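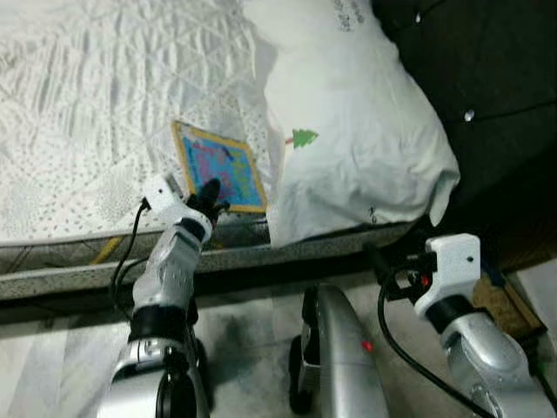 On the Keeping of Household Bedding

Readers of this page have asked for a statement of the practice followed in our household with regard to bedding. The practice was set down in March, following a conversation with Solange Doucette, who managed the linen room of a 40-bed guesthouse before her retirement and whose advice is reflected in much of what follows.

Bedding is divided into items washed weekly, items washed monthly and items washed twice a year. Sheets and pillowcases belong to the first group. Mattress covers belong to the second, except during illness, when they are moved to the first. Blankets, comforters and the pillows themselves belong to the third.

Each bed is assigned two full sets of sheets and no more. A third set was kept until last year. It was seldom used, took up the better part of a shelf and was eventually given to a neighbor, Othmane El Sherbiny, for his spare room. Under the present arrangement one set is on the bed and the other is in the closet, and the question of which to use next does not arise.

Washing instructions on the sewn label take priority over any general rule. Where the label is missing or can no longer be read, warm water and a gentle cycle are used. Fabric softener is not used on towels or on mattress covers. Our Fetero machine has a setting marked for bedding, but it adds considerable time to the cycle and has been reserved for comforters.

Pillows require separate mention. They should be washed in pairs so that the drum remains balanced, and they should be dried slowly, with a pause halfway through to break up any lumps by hand. A pillow that feels dry on the outside may still be damp at the center. It is our custom to leave washed pillows on a rack overnight before a case is put back on. A pillow that stays folded when bent in half, and does not spring open, is replaced. 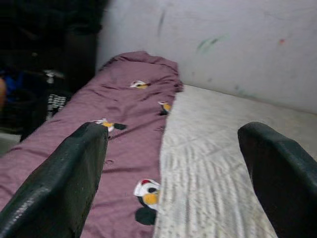
Fabrics at close range.

Storage is in a hall closet fitted with Tokberg shelving. Sheets are folded inside one of their own pillowcases, a method that keeps each set together and removes the need for labels. Plastic bags are avoided for long storage. Cedar blocks were tried and are still in place, although their scent has faded and they are due to be sanded.

Stains are treated on the day they are found. Cold water is applied first in every case, and hot water is never used on blood. For older marks, Ms. Doucette recommends a paste of baking soda left in place for an hour. Results in our household have been mixed, particularly on colored cotton.

A separate post on wool blankets is in preparation. Questions about moths will be addressed there.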